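Gevura: two-hand toy cleanup, first-person video

Version of Apr 29, 2020

Gevura is a set of 90 head-view recordings of people who tidy small toys from the floor at home. We made it to test our method Noiphan, which learns when a robot with two arms should use both hands together and when each hand can work alone. The arms platform is called Brotov in our code.

Each recording is cut into short steps: reach, grasp, hold open, put in, release. Labels are given for the left and the right hand separately – one hand may hold while the other reaches.

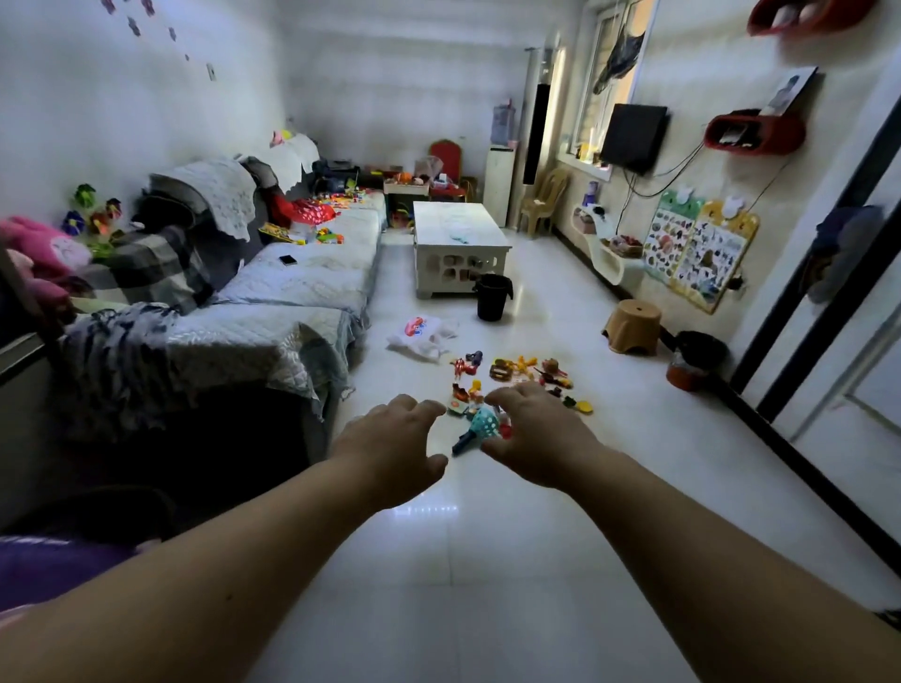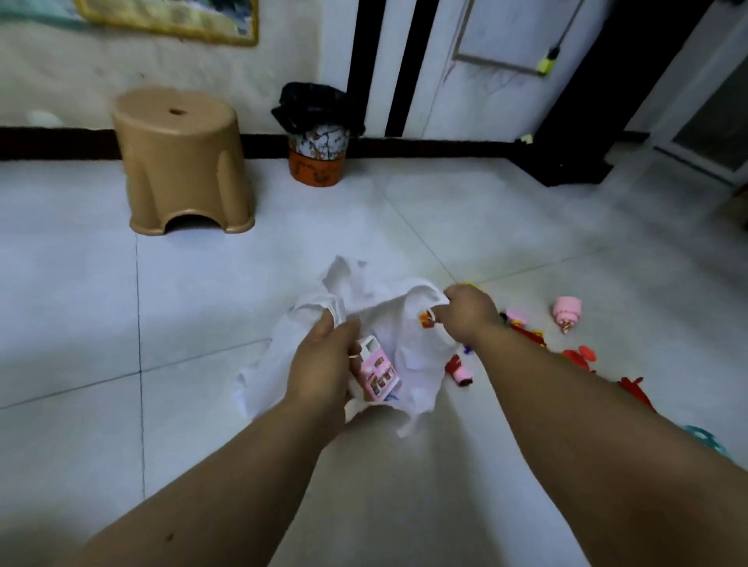 Head view, same home. First picture: both hands over the toys on the floor. Second picture: both hands at a white plastic bag.

Result in short: with separate labels Noiphan made 7 wrong hand choices on the test part, and with one shared label it made 19. Bags stay difficult. The thin plastic changes its shape all the time, and our tracker Butari often loses the rim behind the fingers.

Known limits
Only bare hands, no gloves.
Rooms were not prepared – furniture and other things stay where the family has them.
Step borders were marked by hand and can be late by a few images.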